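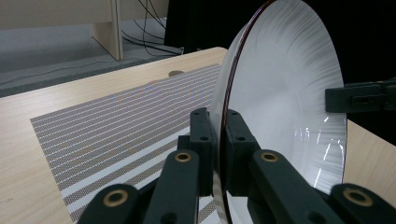

Section 4. Loading the plate rack

I've put away a lot of dinner plates with the Tiko rack, so these are the steps I use at home. Yours may end up a little different, and that's fine!

1. Wipe the table and set the rack near the back, feet down.

2. Pick up one plate and stand it on its edge. Check the rim for chips while it's up there (I run a thumb along the dark line).

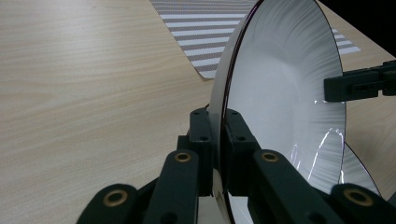

White plate with a thin dark rim, on edge. Part of a second plate shows behind it.

3. Lower it straight into the slot until it touches the bottom rail. Don't let go yet.

Note: Start at the left end and face every plate the same way. I mixed them once and spent ages untangling the row.

4. Give it a gentle wiggle. If it rocks, lift it out and move the divider over one notch,

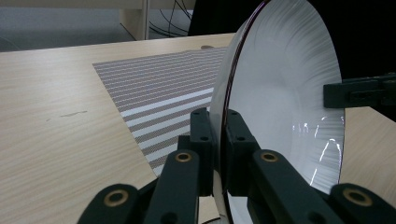
then try again. Big plates like the wider notches, and the rack takes them up to 89 ounces per side.

Caution: Never slide a loaded rack across the table. Unload it first, even if you're in a hurry.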